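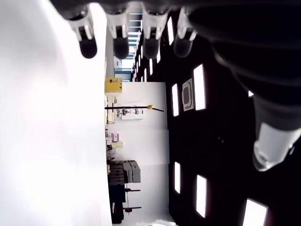 Wrist camera view, fingers at top, ceiling panels to the right.

The fault on the Mirano cell first showed in December: the right hand stopped reporting thumb position 3 times in 100 grasp cycles. The controller held the last good value and kept closing. No alarm.

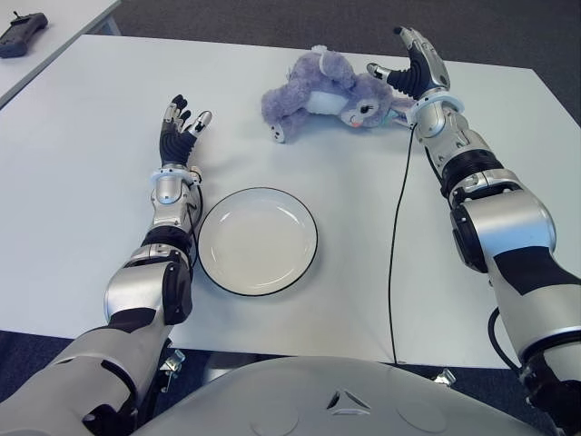
Ginevra Cocco
Test engineer, Lunalo

I suspected the cable at the wrist cuff - the slack catches when the forearm rolls. Reseating the connector changed nothing. The log shows a dropout at cycle 188, 11 ms long. Stale data now trips a stop. Root cause still open.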